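Plarnero two-arm bench: questions we get
Updated May 2022

What is it?
Two robot arms fixed at one table in our shared workshop. Lâm Tăng and Chutima Boonchu built the bench over 14 weekends.

What do the arms practise on?
Small household things, mostly picked up and passed across.
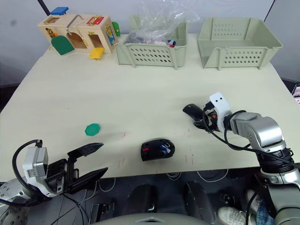 Both arms over the table, with the baskets and latch box at the back.

Can the arms hit each other?
Yes. They share the middle of the table, so keep the speed at 2 until you know the reach — 10 is the top setting.

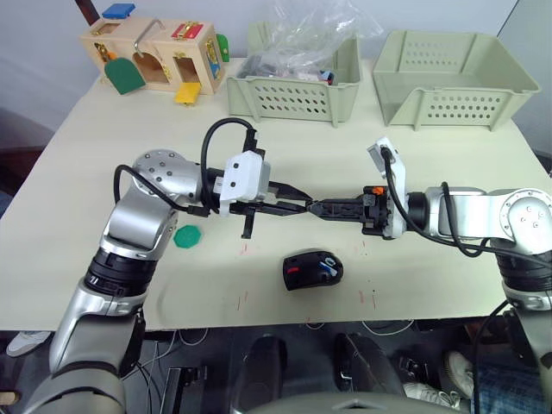 Grippers close together above a mouse.

Do I need to book?
Yes, on the Elora sheet by the door. Slots are two hours.
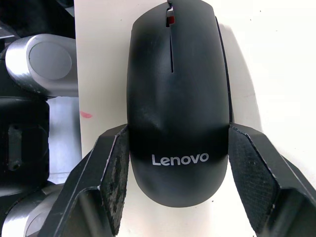 Replacement finger pads are kept in the drawer marked Goh. Change both at once and write it in the log. Look for grey, scraped patches like those on the left pad, next to the Lenovo mouse; the right one still shows its crosshatching. Ask Teguh Liem if you are unsure.

Can I bring my own objects?
Yes, if they are light and you don't mind scratches. No glass.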